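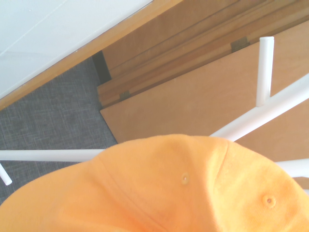 The Gremeo Problem

The Gremeo problem is a puzzle in the philosophy of personal identity. I've been fond of it since college, so forgive me if this entry wanders a bit. It asks whether a person who loses every memory, but keeps the same character, is still the same person.

Background

The name comes from a short story in which a man called Gremeo wakes up with no past at all. He's still stubborn, still kind to strangers, still terrified of deep water (my favorite detail!). His wife says he's her husband. His business partner says the man who signed their contract is gone. The story runs 12 pages and never settles it.

Brzozowska picked it up in a paper that a lot of us read as students. She was pushing back on the memory view, the old idea that I'm the same person I was last June only if I can remember being that person, or at least remember someone who could. Her claim is that character does most of the work, and memory is more like a diary we happen to carry around.

The main objection

Sonier's reply is the one I go back and forth on. Two people could share a character down to the last habit, and we'd still count two of them. So character can't be what makes me me - it's only what makes me like me. I think that lands, but Brzozowska's defenders say she never meant character alone. She meant one character carried forward without a break, in one living body.

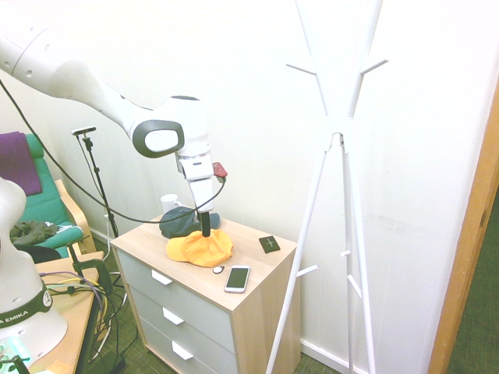 Kamran Jatoi wrote in to say that this gives the whole game away, and that once you add the living body, the character part is just decoration. A body with a changed character would still be the same man to the tax office and to his mother, he says, so why keep the extra piece?

I'd answer that his mother might well say "he's not himself anymore," and mean something by it. Whether she means it literally is another matter, and I've changed my mind on that more than once.

Related puzzles

Gostico's twins take the same worry and run it backward: two people with one shared set of memories and opposite temperaments. Most readers who side with Brzozowska on Gremeo find the twins easy. The memory crowd has a rougher time with them - see the separate entry on branching cases.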